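Horgan – paid participants wanted for desk and workspace sessions

Horgan is looking for people to take part in paid sessions at our Pandbridge site, starting in January. The work consists of handling everyday items at a desk: picking them up, putting them down, moving them from one place to another and setting the desk in order at the end. No experience is needed and you do not have to prepare anything beforehand.

The sessions belong to a project called Grullusar, which looks at how people arrange and clear a shared work surface. We want to see ordinary habits. Some people stack everything in a corner, others spread things out and leave a gap in the middle to write in. We have no preferred method and you will not be marked on neatness or speed.

What you will do

You will be given a desk and a small set of objects, mostly the sort of thing that ends up on any desk during a working day. Paperbacks, cans, glasses, pens and paper are typical. A member of staff will read out a short task, such as clearing a space at the front or moving the drinks away from the reading matter, and you carry it out in your own way. Then the objects are put back and the next task is read out. Each session has 16 tasks, with a break after the eighth.

Sessions last two and a half hours including the break. You may be asked to do some tasks standing and others sitting. If either is a problem, tell us when you apply and we will arrange it differently.
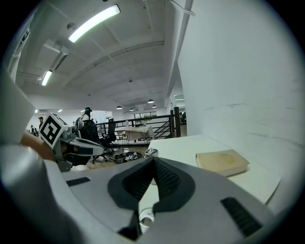

The desks are in a large open room with other people working in it, so expect a certain amount of coming and going. Talking is fine between tasks. Please keep your own cups and food off the desk while a task is under way – there is a separate area for lunch and for coats and bags.

Glass items are used in some of the tasks. If one gets broken, leave it where it is and tell staff. You will not be charged for it.

Who can apply

You should be 18 or over and able to lift and place light objects with both hands. Left-handed people are especially welcome, as we had too few of them in the last round. Glasses and contact lenses are fine. We cannot take anyone who has already done a Grullusar session, but people who took part in other Horgan studies may apply again.

Sleeves should be close-fitting or easy to roll up. Please take off rings and bracelets before you start.

Payment

You will be paid £40 for a full session, by bank transfer within ten working days. Travel within Pandbridge is not refunded. If you come from further away, ask us before you book a ticket – we can sometimes pay part of the fare, but only if it was agreed in advance. If you stop before the break you will be paid for half a session.

We have 476 places to fill in this round. Most people are offered one session, and a small number will be asked back for a second one on a different day.

How to apply

Bookings are handled for us by Clideo. Fill in the short form on the Clideo bookings page under "Horgan, Pandbridge" and choose at least three times that suit you. Morning, afternoon and early evening sessions are available on weekdays. There are no weekend sessions.

You will get a message confirming your time or putting you on the waiting list. Bring photo ID on the day and arrive ten minutes early to sign the consent form. If you need to cancel, do it through the same page at least one day ahead so that the place can go to someone else.

Posted December 8, 2019. Applications stay open until all places are filled.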